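Chapter 6
Glazes and the Surface of Everyday Ceramics

Ginevra Marras

In this chapter
6.1 What a glaze is made of
6.2 The meeting of glaze and clay
6.3 Color inside and color outside
6.4 Faults of the surface
6.5 Workshop exercises

Opening

When I was an apprentice in Ivden, my first task every Monday was to wash the test tiles of the week before and to put them back on the wall in the order of the firing. There were 115 tiles on that wall. Many of them looked the same to me, and I did not understand why my teacher kept them all. After one winter I began to see the differences. One white was a little blue, one was a little yellow, and one became gray when it was thick.

The previous chapters treated the clay body: how it is dug and mixed, how it shrinks, and how it behaves in the kiln up to 1,000 degrees Celsius. Now we come to the part of the pot that the user sees and touches. For many people the glaze is the pot. They choose a cup in the shop by its color and its shine, and only later, with coffee in it, they notice if the handle is good.

A glaze is a thin layer of glass that is melted onto the clay. It needs silica to form the glass, a flux to lower the melting point, and alumina to make the melt stiff, so that it does not run down the wall of the pot and onto the kiln shelf. All the other materials in a recipe are there to change the color, the opacity or the texture. The student who understands these main parts can already read most recipes, also the old ones, where the names of the materials are sometimes confusing.

The melted glass must also fit the clay below it. Both shrink while they cool, but each in its own measure. If the glaze shrinks more than the clay, it is pulled tight and it opens in fine lines, and this we call crazing. If it shrinks less, it is pressed together and may jump off from the edges, and this we call shivering. Crazing can be beautiful on a vase. On a bowl for soup it is a fault, because liquid can enter the lines and stay in the body. Section 6.2 explains how to correct the fit by small changes of silica - please do not skip the calculations there, even if you work only with bought glazes.

A word about waiting. Some crazing appears when the kiln is opened, and some appears much later. In our workshop at Stivwood every new glaze stands on the shelf for 24 days before we write a judgment in the notebook. Students find this too long. I found it too long also.

The second large question of the chapter is color. Tableware often carries one glaze inside and a different one outside, and there are practical reasons for this habit. The inside meets food, knives and acid, so potters usually prefer there a smooth, glossy and light glaze that cleans easily and does not hide dirt. The outside has more freedom. It can be matte, dark, banded or painted. Red is a special case. Iron gives a brown red, copper gives a deep red only when the kiln has little oxygen, and the bright reds of commercial ware come mostly from prepared stains, in which the coloring material is enclosed in zircon. We shall mix 2 of these three in the exercises and leave the copper for Chapter 9.

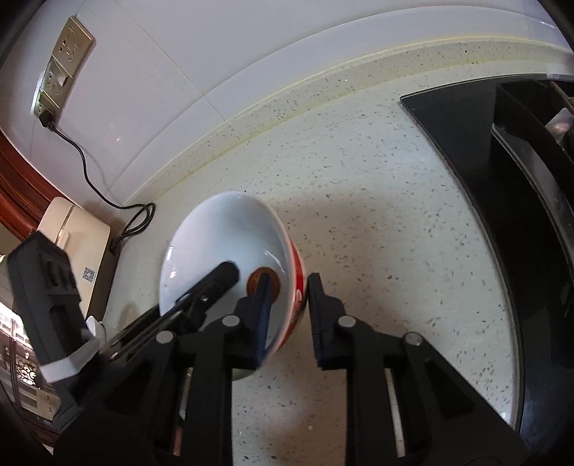

Figure 6.1 Bowl with glossy white interior and a bright red band on the outside, under the rim.

Where two colors come close together, the potter must decide where one stops. A line directly on the rim is difficult, for the glaze becomes thin on an edge and the clay may show through. A line a little lower is easier to keep clean. You can make it with wax, with tape, or with a full brush while the pot turns slowly on the wheel. The last method is the quickest, but it asks for a steady elbow.

Before you continue with 6.1, please prepare the following:

Twelve unglazed tiles of the same clay, fired as in Chapter 5
One scale which reads tenths of a gram
A fine sieve and a soft brush
A dust mask, to be worn whenever dry materials are weighed
Your notebook from the Modport clay tests

Write the number of each tile on the back with iron oxide. Pencil burns away in the firing, and afterwards you will have twelve tiles and no names.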